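Okay, a thread about white paint, and the picking of it, which has taken up far more of my May than I would like to admit to my mother. Put the kettle on, I do go on a bit.

We moved into the flat on Floscombe with every room painted the colour of weak tea. I didn't mind it at first. It was kind to us in the evenings, and we had boxes up to our ears and other things to think about (where the good scissors had gone, mainly).

Then my uncle Gyula came for lunch, looked up from his soup and asked whether the people before us had been heavy smokers. They hadn't, as far as I know! But once somebody has said it you can't sit in a room the same way again.

So, white. Simple, I thought. I walked down to the paint counter at Kelemen one morning before work and asked for a tin of white, and the very patient woman there turned a rack towards me with 191 of them on it. I know the number because it was printed on the top of the rack, like a boast.

I brought home a handful of cards and taped them up, and for a week they all looked identical until about four in the afternoon, when one went pink and another went the green of hospital corridors. If you take one thing from this thread, please look at your cards late in the day as well as in the morning. Lamps on, too.

My friend Edit Vincze has painted houses for most of her working life, and she came by with a cake and told me off for the cards. She said a card is too small and you end up seeing the old wall more than the new colour. You want a big sheet of lining paper, painted right up to the edges, that you can move from wall to wall with a bit of tape.
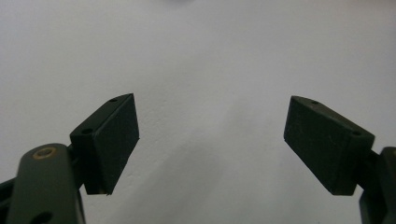
White on the wall. Plain as plain.

The one I chose in the end is called Goton, and I have no idea why. It has the smallest drop of grey in it, or so the label says. My husband calls it white, and he calls all the others white as well, and we've been married long enough that I let this go by.

Now the work itself. Wash the walls first, with sugar soap and a big sponge, and change your water well before you think you need to. I did ours to the radio over nearly 3 evenings, and the water that came off behind the sofa was something I will carry with me for a long time.

Then fill your holes. Ours had a great many, because somebody in the past had hung pictures by trial and error (I say this with sympathy, I hang pictures that way too). Put the filler on a touch proud, leave it overnight, sand it flat with your eyes shut. I mean it about the eyes — your fingertips will find a ridge that you'd look straight past.

After that it was primer on the patches, then two coats all over. Edit says to keep a wet edge and not to go back over something that's started to dry, no matter how much it calls to you. It did call to me, above the door, and I have a shiny bit there now that I greet every morning.

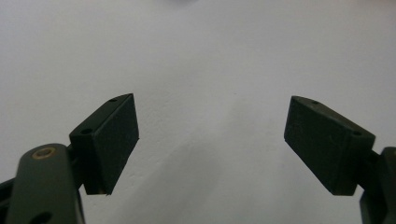

Rollers, since a few of you asked last time. I used a medium nap and I would again. The short one I tried first left the filler patches showing through, and the long fluffy one threw paint at my glasses. I also bought a proper extension pole from Grusteck, secondhand, and my shoulders have thanked me for it every day.

The cutting in was the part I dreaded most and ended up liking best. You get a small angled brush, you load only the tips, you breathe out slowly and you go. I skipped the tape along the ceiling altogether. It's a bit wobbly over by the window and I've decided to be fond of it.

I keep being asked what's going up on the walls. For now, not much! We've got my grandmother's clock, and a framed map with a cracked corner that needs seeing to, and I'd like to live with the white for a little while and see how it takes the winter light before I start in with the hammer.

Next up is the bathroom, where I've been told I need a different paint entirely, so I expect I'll be back at that rack. If anyone has a mould-resistant one they've been happy with for a few years, do tell me. I've kept the cake recipe too, if you'd like that instead.

Filed under: Home & Garden, Decorating, Small Flats

2 comments

Vilmos Illés
Sanding with eyes shut is good advice. My father taught me the same with table tops. Did you thin the first coat at all?

Yaw Osei
Went through this with our hallway and ended up with something called chalk that is blue until lunchtime. Wish I'd done the lining paper. Yes please to the cake!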